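衣類管理実習 第6回 配布資料
Tシャツを広げる、整える、たたむ(ベッドを作業台にする場合)
担当:レイディ・ベナビデス/実技補助:ロイック・ジルベール

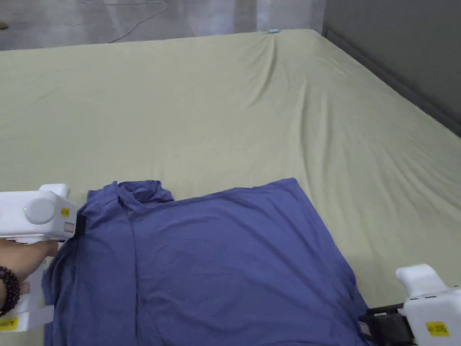 図1 黄緑色のボックスシーツの上に置いた青紫のTシャツ。身ごろにしわが残り、えりぐりがよじれている。

1 今回の範囲

前回までは机の上でタオルと布巾を扱った。今回からは筒状に縫われた衣類に入る。教材は半袖のTシャツ一種類とし、シャツ、ズボン、靴下は次回以降に回す。
作業場所はベッドの上とする。家庭では、衣類をたたむための広い机を持っている家は多くない。床に座ってたたむ人もいるが、訪問先の作業では床に直接置くことを嫌う家もあるため、この実習ではベッドと机の両方で同じ手順ができるようにする。
アイロンは使わない。アイロンの扱いは1月の補講で行う。

2 用語

前回の小テストで混乱が見られたので、この資料での使い方を決めておく。

身ごろ 胴をおおう部分。前側を前身ごろ、後ろ側を後ろ身ごろという。
えりぐり 首を通す開口部。縁についている伸びる生地はえりリブと呼ぶ。
肩線 前後の身ごろが肩で縫い合わされている線。
脇線 脇の下から裾までの線。丸胴のTシャツには縫い目がないので、平らに置いたときの左右の端を脇線とみなす。
裾 身ごろの下端。
袖口 袖の先の開口部。
しわ 生地が寄ってできた不規則な筋。手でのばせるものと、のばせないものがある。
折り目 たたんだときにできるまっすぐな筋。意図してつけたものも、前回たたんだときの名残も含む。
たるみ 生地が余って浮いている状態。しわの手前の段階と考えてよい。

しわと折り目は区別して記録する。記録用紙に「線がある」とだけ書かれていると、後で読む人が困る。

3 作業面としてのベッド

3-1 机との違い

ベッドの利点は広さである。Tシャツを全部広げても、横に仕上がった分を置く余裕がある。布が布の上に載るので、机のように滑り落ちることも少ない。
欠点は二つある。一つは柔らかいこと。手のひらで押すとマットレスが沈み、沈んだところへ生地が寄る。机の上と同じ力でのばすと、手の周りに新しいしわができる。もう一つは、下のシーツが一緒に動くこと。Tシャツの裾を引いたつもりで、シーツごと引いていることがある。

3-2 シーツのしわ

ボックスシーツは四隅のゴムでマットレスにかぶせる構造なので、強く張ってあっても斜めのしわが出る。図1のシーツも、張られてはいるが、奥の縁から手前に向かって扇形にしわが広がり、右側にもゆるい波がある。
この程度であれば、かけ直す必要はない。Tシャツを載せる位置だけを考える。しわが集まっているところは避け、なだらかなところに置く。シーツの波の上に直接広げると、Tシャツの側のしわなのか下のシーツの凹凸なのかが手で触って分からなくなる。
明らかにゴムが外れている場合は先に直す。対角の隅を交互に引くと、片側に寄りにくい。

3-3 載せる前の確認

次の順に見る。

・シーツの上に小物が残っていないか。クリップ、ピン、ヘアゴムなどは衣類に巻き込みやすい。
・ベッドの脇の床に、足を取られるものがないか。コード類は作業者が立つ側に出ていないことを確かめる。
・シーツに髪の毛やほこりがついていないか。濃い色の衣類では特に目立つ。
・手が乾いているか。

ベッドの一辺が壁に接している部屋では、壁側に立つことができない。その場合、袖やえりが壁側に来ると、体を乗り出さないと届かなくなる。最初に置くとき、えりをどちらへ向けるかを決めてから手を離すこと。膝をベッドに載せて作業するのは、この実習では減点とする。マットレスが傾き、広げたものが膝のほうへ寄ってくる。

4 広げる

4-1 最初の状態を読む

衣類をベッドに置いた直後は、たいてい半端に広がった状態になっている。図1のTシャツがその例で、広い面は出ているが、上の縁が斜めに上がり、一部は折れ重なり、えりぐりは左上でねじれて盛り上がっている。
ここで裾や袖からいきなり引く受講者が多い。先に読むべきものは次の三点である。

(ア)えりぐりはどこか
(イ)折れ重なっているのはどの部分か
(ウ)長い線が通っているなら、それはしわか、折り目か、縫い目か

(ア)が分かれば上下が決まる。色無地のTシャツでは前後も上下も見分けにくく、えりぐりが唯一の手がかりになることもある。えりがねじれているときは、リブの縁を指でたどっていくと開口部に着く。
(イ)は、重なっている部分をめくれば分かる。引っ張って確かめようとしてはいけない。
(ウ)について。図1の左寄りには縦に長い折れの線があり、その左側の面がやや暗く見える。写真だけでは、前回たたんだときの筋が残ったものか、置いたときに折れたものかは決められない。手元に実物があるときは、線の両側を軽く持って開いてみる。すぐ平らになれば置いたときの折れ、筋が残れば折り目とみてよい。縫い目なら触れば段がある。

4-2 えりから直す

手順は次のとおり。

1 両手の親指をえりぐりの内側に入れ、ほかの指で外からはさむ。
2 そのまま少し持ち上げる。身ごろはベッドに残しておく。
3 左右の肩線が同じ高さに来るように、持つ位置を滑らせる。
4 肩線が水平になったら、えりを奥、または手前の決めた位置に下ろす。
5 下ろしたあと、えりリブを引きのばさない。形だけ指でなぞって整える。

えりから直すと、身ごろの折れの多くは持ち上げた時点でほどける。裾から直した場合、えりのねじれが最後まで残り、やり直しになる。
リブは伸びる生地なので、片手だけで吊らないこと。

4-3 身ごろを平らにする

肩が決まったら、裾の両端を軽くつまむ。引くのは生地が平らになるところまでで、シーツが動いたら引きすぎである。次に袖を左右に開く。袖が身ごろの下に入り込んでいることがあるので、袖口を持って外へ出す。
しわは手のひらで中央から外へ送る。ベッドの上では押さえつけず、手の重さだけで滑らせる。沈み込みが気になるときは、手のひら全体を使わず、指をそろえて寝かせ、その腹で送るとよい。
細かいしわがいくつか残っても先に進む。たたむ前に完全に消そうとして同じところを何度もこすると、生地が片側へずれて脇線が曲がる。綿の生地の細かいしわは手だけでは消えないことが多い。残ったものは記録用紙の「残りじわ」の欄に位置を書いておく。

4-4 前後の確認

この実習では後ろ身ごろを上にして広げ、たたみ終わったときに前が表に出るようにする。前後の見分け方は、えりぐりの深さ(深いほうが前)、タグの位置、胸の柄の順に見る。タグが脇についているものや、内側に印刷されているものもある。
裏返っている場合は、広げる前に表に返す。受け取り票に「裏返しのまま」と書かれているときはその指示に従う。

5 たたむ

5-1 基本のたたみ方(四つ折り)

1 えりを奥、裾を手前にして、後ろ身ごろを上に広げる。
2 右の肩の中ほどから裾へまっすぐ下りる線を決め、そこで右側を内へ折る。
3 はみ出した袖を外側へ折り返し、身ごろの幅に収める。
4 左側も同じように折る。左右の幅をそろえる。
5 裾を持ち、えりの少し手前まで折り上げる。
6 もう一度、下から半分に折る。
7 全体を返し、前身ごろを上にする。

手順2の線が曲がると後がすべて曲がる。慣れないうちは型紙を下敷きにしてよい。教室の型紙はクラークゲートの厚紙を切ったもので、棚の二段目に入れてある。使った後は反りを防ぐため、立てずに寝かせて戻すこと。

5-2 ベッドの上で折るときの注意

折り筋を手刀で押さえる動作は、机では有効だが、ベッドでは筋がつかずに沈むだけになる。筋をつけたいときは、折ったところを指ではさんで滑らせる。
手順5で裾を折り上げるとき、シーツをつまんでいないか確かめる。シーツと似た色のTシャツでは起こりやすい。逆に、シーツと色の離れた衣類は縁がはっきりするので、練習の初めには濃い色を使うとよい。淡い色のシーツに青や紫の系統を合わせると、縁も折れも読みやすい。
返すときは、下に両手を差し込んで持ち上げる。端だけをつまんで返すと中の段がずれる。

5-3 立てて収納する場合

引き出しに立てて入れるときは、手順6を三つ折りに替える。折り山が上に来るように並べ、詰めすぎない。取り出したときに隣の一枚が一緒に出てくるなら、枚数が多い。
見本の引き出しケースはウームスのものを使う。深さの違う引き出しに入れるときは、三つ折りの幅で高さを調整する。

5-4 つるす場合

えりの伸びたもの、しわの目立ちやすい薄手のものは、たたまずにハンガーにかけることがある。ハンガーは裾から入れる。えりぐりから押し込むとリブが広がる。
どちらにするかは持ち主の指示を優先し、指示がなければ、その家の引き出しの中にある衣類のたたみ方に合わせる。

6 よくある失敗と直し方

仕上がりの左右の幅が違う
たいてい手順2の前に肩線が水平になっていない。広げ直してえりから始める。折った後で幅だけを合わせようとすると、袖の重なりが厚くなる。

えりが曲がって見える
たたむ前の段階でねじれが残っている。四つ折りを開き、えりの左右を持って置き直す。裾側の折りは最初からやり直す。

表に斜めの筋が出る
身ごろの前と後ろがずれている。前後の裾を合わせて一緒につまみ、軽く振ってから置く。ベッドの上に落とすように置かず、えりのほうから順に下ろす。

返すと崩れる
最後の折りが浅い。あるいは返すときの持ち方が悪い。折り山を手前に向けてから手を差し込む。

小物が入り込んだ
開いて取り出し、作業前の確認からやり直す。ヘアピンや留め具を入れたまま積むと、上下の衣類まで傷める。取り出した小物は衣類と一緒にせず、受け皿に入れて持ち主に渡す。

7 当日の実習

時間は45分。前半は各自で一枚を広げてたたみ、後半は2人一組で互いの仕上がりを見る。

前半の進め方
・教材のTシャツを一枚取り、丸めた状態からベッドに置く。
・記録用紙に、えりの位置、重なっている部分、目立つ線を書く。図で描いてもよい。
・4の手順で広げ、もう一度記録する。
・5-1の手順でたたむ。
・同じものを机の上でもう一度行い、違いを書く。

後半の進め方
・相手の仕上がりを、幅、えり、表の筋、厚みの順に見る。
・直す箇所があれば、どの手順まで戻るかを口頭で伝える。手は出さない。
・役割を交代する。

ジルベールがベッドの側、ベナビデスが机の側につく。ベッドは同時に使える人数が限られるので、待っている間は机から始めてよい。順番が逆になっても評価には影響しない。
教材のTシャツは実習用に購入したもののほか、ムワイポポ洗濯店から譲り受けたものが混ざっている。後者は生地がやわらかく、えりの伸びているものが多い。どちらを取ったかを記録用紙の右上に書くこと。

8 記録用紙の書き方

記入欄は「置いた直後」「広げた後」「たたんだ後」の三段に分かれている。それぞれ一、二行で足りる。
位置は衣類を基準にして書く。「右」とだけ書くと、作業者から見た右なのか、着たときの右なのかが分からない。この講座では作業者から見た左右で統一し、えりの向きを必ず添える。

記入例(置いた直後)
えりは左上、ねじれあり。上の縁が左から右へ斜めに上がる。左寄りに縦の折れ一本。細かいしわが全体に散る。

記入例(広げた後)
えりは奥。肩線は水平。裾の右寄りにしわ残り。縦の折れは消えた。

一つ目の例は図1を見て書いたもの、二つ目は別の衣類で練習したときの文例である。
「きれい」「汚い」「だいたい良い」は使わない。何がどこにあるかを書く。

9 課題

自宅の衣類から無地の半袖を一枚選び、ベッドか布団の上に置いて、広げる前と後の状態を記録する。合わせて次の問いに答え、およそ200字でまとめること。

課題A 自分の使った作業面は、机と比べてどこが扱いにくかったか。
課題B 置いた直後の状態から、前後を見分けるために何を手がかりにしたか。
課題C 残ったしわは、そのままたたんでよいと判断したか。判断の理由も書く。

写真を添えてもよいが、必須ではない。写真だけの提出は認めない。
提出先はクラルトサイド校舎の受付横の箱。氏名のない用紙は返却できない。

10 次回の準備

次回は長袖と前開きのシャツを扱う。ボタンの留め外しがあるので、爪を短くしておくこと。各自、前開きのシャツを一枚持参する。洗濯済みであれば新しいものでなくてよい。
今回の手順4-2は長袖でもそのまま使う。欠席した人は次回までに自宅で一度試しておくこと。

2021年6月20日改訂
改訂箇所:3-3の床の確認を追加、5-2の色の組み合わせを加筆、図1を差し替え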